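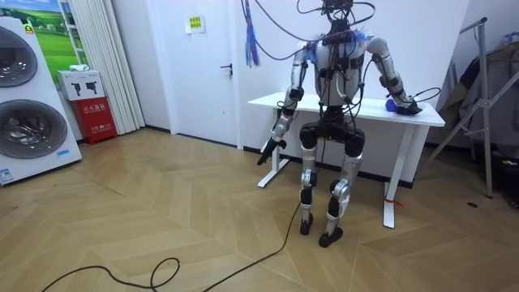
A humanoid robot at the white table during the Stamance open day, with its cables running up overhead.

The first thing visitors were told at Stamance was where to put their feet. The power cable runs across the wooden floor, and Cherry Mae Villanueva asked each group to stay on the near side of it.

Villanueva runs the demonstrations, and on 2024-03-09 she had 26 people to get through the room in groups of 8 or fewer. Most were from small firms. A few had come over from Rendach, where the company ran a shorter version of the day last October.

Stamance works on household jobs. The training room has a clothes rack, a plain desk and a white display with two round doors, one above the other, like a stacked washer and dryer. The robot works between them on two legs, with a black gripper at the end of its right arm.

Our group's session was about small objects on a tabletop. It sounds dull, and for long stretches it is. An operator repeats the same reach many times over, and each attempt is saved and marked as good or bad. Villanueva said the bad ones are kept as well.

"People want to see it fold a shirt," she said. "We spend most of the week on picking things up and putting them down."

The questions were mainly practical. A man from Kasetti, a laundry supplier, wanted to know about the overhead cables. Villanueva said they would be tidied in the next version, but that easy access to the wiring matters more at present - the team had opened up the shoulders four times since the new year.

A woman from Giraldo asked when she could buy one. Villanueva would not give a date. The next stage is a trial in a serviced flat, with the same tasks and different furniture.

Tea was served in the corridor afterwards. Stamance plans to hold another open day in October, and places must be booked in advance.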